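# Gray marks and missing pieces in shared tableware: whose responsibility?

**Skulbridge Residents Office**, posted 24/09/2024

Our office maintains a shared set of tableware for the use of residents who reserve the meeting room. The set consists of 54 dinner plates with matching bowls, purchased from a local supplier when the building opened. Residents may use the set without charge but are required to leave a deposit.

Two matters have arisen on which we would welcome the views of other buildings.

First, many of the plates now carry fine gray lines across the eating surface. Our staff have recorded these as scratches, and on that basis part of the deposit was withheld from a resident after a family dinner. The resident has objected in writing and states that the lines were present when the plates were collected. We have no record that would settle the point.

Second, the pattern has been discontinued. We are short a number of plates and do not know whether to replace the entire set or to purchase something similar and accept the difference.

Our current lending form reads: "All items must be returned in the condition in which they were received." We would appreciate suggested wording that is more specific. We would also like to know whether it is usual to count the plates in the presence of the borrower. The next large reservation is in November, and we hope to have the new form in use by then.

---

**Jata Hall Bookings**

Gray lines are usually metal left behind by knives and forks and are not scratches at all. Use a cream cleanser and a soft cloth. They come off. You should return the resident's money.

We do not take deposits for plates. We had more trouble with the deposits than with the plates.

---

**Clirnano Building Services Desk**

The previous reply is correct as to the marks in most cases, although we would advise testing one plate before treating the whole set. Apply a small amount of nonabrasive cream cleanser with a damp cloth, rub lightly, rinse, and let the plate dry. If the line is gone, it was a metal deposit. If a fingernail still catches on it, the glaze has been cut and the plate should be withdrawn from use with food. Steel wool should not be used under any circumstances. Neither should scouring powder, which dulls the surface and causes it to pick up marks faster than before.

With regard to the deposit, we do not believe a charge for surface marks can be defended. Our own form limits charges to items that are chipped, cracked, or not returned. The wording is as follows, and you are free to use it:

> The borrower is responsible for any item that is chipped, cracked, or missing at return. Marks from ordinary cutlery are considered normal wear and will not be charged. Items found damaged at collection must be reported to the office before use.

The last sentence has reduced disputes considerably. Plates are issued in stacks of 8, and the borrower and the desk clerk both sign for the number of stacks. We check again at return. The count takes 3 minutes or so less than arguing about it did.

On replacement, we went through the same decision when our floral pattern was withdrawn. We considered buying single plates from resale shops, and did purchase a few, but the diameters differed and the stacks became unstable. We then changed to an open-stock plain pattern, meaning one that may be ordered by the piece. Ours is round and white with a thin black rim. 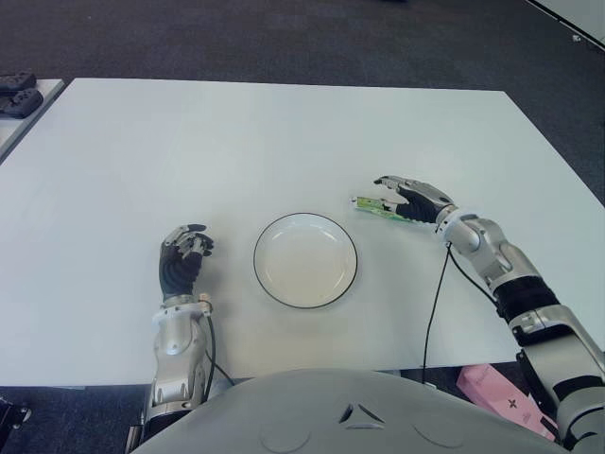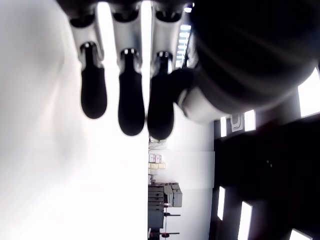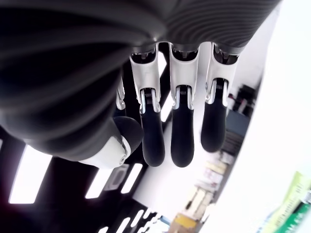
Before placing an order of any size, request 2 sample plates and put them through your own dishwasher for several weeks. A colored rim may fade if the decoration was applied over the glaze, and the supplier's description does not always state which method was used. Khurana, from whom we order, confirmed the method in writing when asked. Please also measure the racks. A plate with a wide, shallow edge may fit the cupboard and still strike the spray arm.

We would not discard the existing set. Plates that clean up well can be kept for staff use or for smaller reservations, provided the two patterns are stored on separate shelves and entered on separate lines of the form. Mixed stacks were the source of most of our counting errors.

---

**Skulbridge Residents Office**

We thank both offices for their replies. One plate was tested this afternoon, and the lines were removed entirely with cream cleanser. The withheld amount will be returned to the resident with a letter.

The suggested wording will be adopted with one change: "before use" will become "at the time of collection." A decision on the replacement pattern is still pending, and we will ask for samples first.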